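The Pink Table Gallery
Posted May 13, 2022

I have wanted to do a page on our folding table for ages, so here it finally is! It lives in the middle of the living room, right in front of the gray sofa, and everything that comes into the apartment lands on it sooner or later. Mail, chargers, packaging, my water bottle, more packaging. We bought it secondhand from a couple over on Drullwood who were moving and wanted it gone that afternoon. I paid 19 dollars and carried it home under one arm, stopping at every corner to switch sides.

My sister calls it the strawberry milk table. I think the pink and white marble pattern is the best thing in the room, and the red trim makes it even better. It folds up, too, though I could tell you exactly how many times we've folded it since last July and you would laugh.

Click through for the pictures. Comments are open as usual – be nice to the sofa, it's older than it looks.

1. Delivery pile

A flattened cardboard box with its label still on, the white power strip, and my water bottle keeping watch on the left. I have a rule that boxes go straight down to recycling and I break it every single time. The plush crew has the sofa, with Totoro leaning on his cushion at the right end and the boy in the red shirt up on the armrest with his little buddy.

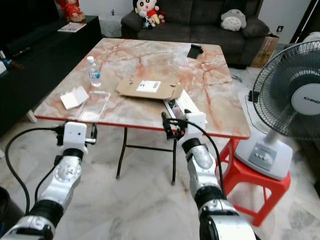
Sidra Gondal wrote in to say that she had a marble-look folding table just like mine for years and that the shine goes first where you rest your wrists. She puts a cloth down before doing any paperwork and wipes the top with plain warm water, no spray, and she wants everyone to know that the cheap spray from Dundar left streaks on hers that never came out. Noted, Sidra! I've moved my bottle of it to the bathroom.

A couple of people have asked whether a table this light is steady enough for real use. Mine is fine for unpacking and sorting and eating noodles. I wouldn't put the sewing machine on it again (I did it once, and the pins went everywhere). If you want something heavier, the Bemoretti ones are nice, but they don't fold and they don't come in pink, so what's the point?

2. The long box

I love a box with artwork on it. There's a colorful figure on the front panel of this one, all reds and blues, and you can bet I'll hang on to it for wrapping paper or knitting needles. A tall strip of brown cardboard is standing up beside it, with some folded white paper over on the left edge and the clear sheet lying flat in front of the water bottle.

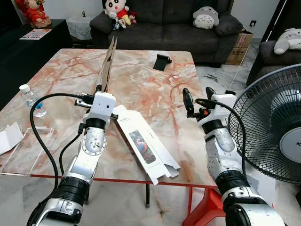 Coming up next

The hall closet, if I'm brave enough to open it. I also promised Leopoldo Sandoval a page on the Dogar shelves, and I still need to find the bag of screws for those. It's probably under a box.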